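Checking Gripper Width Against Video Before You Train On It

Most pipelines for hand-held gripper data treat the width channel as ground truth. You read a number, you line it up with the nearest video frame, and you hand the pair to the policy. I have stopped believing that number until it has been checked, and I'd suggest you do the same. The check takes an afternoon the first time and a few minutes after that.

I'm using Griseo for playback and a short Python script for everything else. Griseo will tell you your streams are "synchronized" with a green badge. All the badge means is that both files have timestamps and the timestamps overlap. It says nothing about whether the fingers in the video are where the log says they are.

What you need

A recorded session with wrist video and a width log. A rigid object whose width you have measured with calipers. Python with numpy and OpenCV. Some patience with other people's file formats.

Step 1. Pick a task with a long hold

You want clips where the fingers close on something stiff and stay closed while the hand moves. Whiteboard wiping is good for this. Avoid sponges, cloth and anything else that gives under pressure, or you'll end up measuring the sponge. Foam on an eraser can give a little too, so look at where the pads land before you trust a clip.

Step 2. Find the plateau

Load the width log and plot it over the whole clip. A grasp shows up as a drop followed by a flat stretch. Take the median of the flat part and throw away the first 19 samples after the drop, where the fingers may still be settling. If the flat stretch slopes, stop and find out why. A slope can be a slipping object, flexing fingers or a drifting encoder, and the later steps can't tell those apart for you.

Step 3. Look at a frame from the plateau

Jump to the middle of the flat stretch and save the frame at full resolution. Check that both pads are touching and that the object is square to them. A tilted object reads too wide, and I have seen that error blamed on calibration more than once.

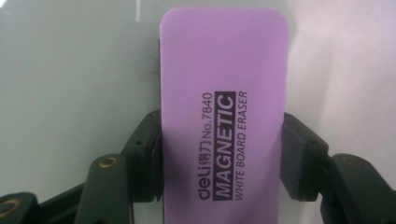
Gerasimos Zervas objected to this step when the draft went round, saying that checking one frame per clip is theater and that the only honest test is to compare the whole closing motion. He's partly right. A single frame in the hold tests the offset and tells you nothing about delay, so treat step 3 as a filter for bad grasps and let step 4 do the timing.

Step 4. Measure the delay

Track one point on each finger through the closing motion and take the pixel distance between them. Scale that curve and the logged width to run from zero to one, resample both to the same rate, and cross-correlate. The peak gives you the lag. Search 500 ms in either direction. If the peak sits at the edge of the window, you don't have an answer yet – widen it and run again.

Please don't use the automatic lag estimate in Vorkier for this. It reports one value per session with no confidence figure, and on two of my sessions the sign was wrong.

Step 5. Apply the correction and test it somewhere else

Shift the width log by the lag, subtract the offset from step 2 (plateau median minus caliper width), and write the result to a new file. Keep the original. Then repeat step 4 on clips you didn't use for the estimate. I hold back 30 clips. If the leftover lag there is more than one frame, the delay probably isn't constant and a single shift won't fix it.

What this won't do

It won't give you contact force. It won't catch dropped frames in the middle of a clip unless you also plot the gaps between timestamps, so plot them. And I can't promise that it makes a better policy. I ran it over a set of 2,358 clips and the curves line up better than they did, but I haven't trained the same model on both versions, and until I do I'd rather not claim anything.

The script expects width in meters. If your log is in millimeters, convert it before step 2.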